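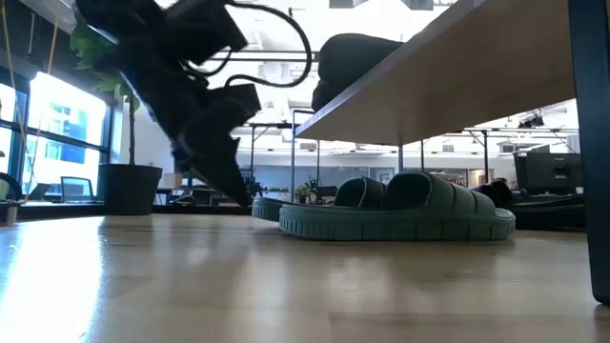
Brazo robótico sobre una mesa de madera clara, con la pinza próxima a un par de sandalias de color verde azulado apagado.

Norma Stinholm

La norma Stinholm (también «reglas Stinholm» o, en textos antiguos, «pauta de mesa Stinholm») es un conjunto de buenas prácticas para la manipulación de objetos cotidianos con brazos robóticos en mesas de trabajo compartidas. Se aplica sobre todo en oficinas y laboratorios abiertos, donde no hay vallado perimetral. No es de obligado cumplimiento. No sustituye a la evaluación de riesgos ni a la normativa de máquinas de cada país.

Origen

Nace como documento interno de Stinholm, empresa de integración. Primera redacción en junio, 4 páginas, casi todo sobre cables y paradas de emergencia. La versión ampliada se publicó el sábado 23 de agosto, ya con aportaciones de Prornix y del taller Lau. El texto actual tiene 14 secciones y un anexo de plantillas.

La numeración no es continua – falta la sección 9, retirada y nunca reemplazada. Las referencias cruzadas a ella siguen apareciendo en algunas copias.

Ámbito de aplicación

Brazos de sobremesa o montados en estructura, con pinza de dos o más dedos. Objetos domésticos: calzado, textiles, envases, utensilios. Quedan fuera los líquidos abiertos, los objetos cortantes y cualquier pieza calentada. También las plataformas móviles, aunque Nastura mantiene un suplemento propio para ellas.

Zona de trabajo

La norma distingue tres zonas: de alcance, de paso y de reposo. La de alcance comprende todo el volumen que el brazo puede barrer, cables incluidos. Se delimita en planta antes de la primera sesion y se revisa cada vez que se mueve la mesa o la base.

Objetos personales, tazas, portátiles: fuera de la zona de alcance. Sillas retiradas durante el movimiento automático. Los pasillos entre mesas se consideran zona de paso aunque no se usen.

Velocidad y aproximación

Velocidad máxima de la herramienta en modo compartido: 200 milímetros por segundo. En aproximación final se reduce a la mitad. El descenso vertical se detiene antes del contacto con la superficie y el cierre de la pinza se hace en una orden aparte. Prohibido encadenar descenso y cierre en el mismo comando en las pruebas iniciales de un objeto nuevo.

Con objetos deformables (suelas blandas, tiras, telas) se limita primero la fuerza de cierre y después se ajusta la posición. El orden importa y es el error más citado en las revisiones.

Cableado

Los cables externos deben llevar un bucle de holgura suficiente para el giro completo de cada articulación. Ni tenso ni colgando hasta la mesa. Fijación en al menos dos puntos. Inspección visual al comenzar la jornada, con el brazo sin energía.

Objetos por pares

Sección breve, muy consultada. Guantes, calcetines, zapatos y sandalias se registran como un solo conjunto con dos elementos. Se anota la orientación de cada uno y si hay solape entre ellos. Si un elemento oculta parte del otro, la ficha lleva la marca «P» (parcial). No se separan a mano salvo que el protocolo de la tarea lo indique.

El calzado se limpia antes de subir a la mesa. Lau propuso exigir calzado sin estrenar, la propuesta no prosperó.

Iluminación y superficie

La luz natural se admite. Se pide anotar la hora y el lado por el que entra, y evitar reflejos fuertes sobre el punto de agarre. Las superficies brillantes requieren una prueba previa de detección. Persianas o mantel mate, a elección del operador – la norma no prefiere ninguna de las dos.

Parada y supervisión

Una persona supervisora por brazo en movimiento. Pulsador de parada al alcance de la mano, nunca detrás del brazo. Tras una parada: desactivar, revisar, anotar el motivo, rearmar. La reanudación remota no está permitida en modo compartido.

Registro

Cada sesión genera una ficha con objeto, tarea, operador, incidencias y version del software. Las fichas se conservan hasta el cierre del proyecto. Prornix publicó un recuento de aproximadamente 696 fichas propias, la mayoría de las incidencias anotadas eran de cableado o de objetos ajenos en la zona de alcance.

Críticas

Se le reprocha la falta de valores de fuerza concretos: remite siempre al manual del fabricante. También el límite único de velocidad, poco útil para brazos muy ligeros. Nastura ha pedido tabular la velocidad segun la masa en movimiento. El anexo de plantillas, por su parte, usa una terminología distinta a la del texto principal («área» por «zona»), lo que causa confusiones en las traducciones.

Véase también

Robot colaborativo
Pinza robótica
Evaluación de riesgos
Parada de emergencia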